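21 January 2022, fermentation bench

Batch 153 of the oyster mycelium is off the agitator and, for once, smells like food and not like a gym bag. Tien-fu says mushroom. I say wet cardboard with ambitions. Feed was the sugar beet syrup from Lamton, cut to 35 grams per liter, no yeast extract this time.
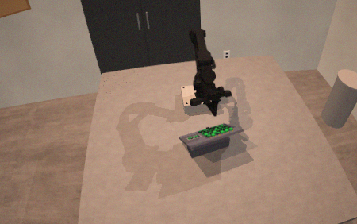
Dry weight is up on the last run, though I don't trust it until Yee-man repeats it on the good balance. The pellets stayed small, which Plendasier will like, as they want something they can press into a patty without it turning to soup. Filtering was the usual misery. The cake slid off the cloth in one lump, and I ended up stooped over it with tweezers, bent down at the bench like the black arm in the render, fingertips hanging just short of the tabletop. Got most of it. The rest is in the sink trap – sorry, Tsz-kin.

pH drifted again after hour 20. I blamed the probe and Philomena blamed me. We recalibrated and it still drifted, so the probe is owed an apology and I'm still under suspicion.

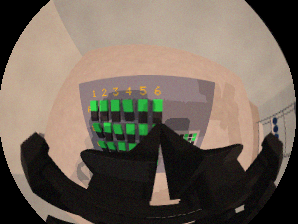
Next run goes in with double buffer and the same syrup, four flasks, two of them left alone as controls (left alone, Tien-fu). Ngan-ling wants pressed samples for Plendasier by March. Need more filter cloth before then. The last roll is down to a strip that wouldn't cover a sandwich.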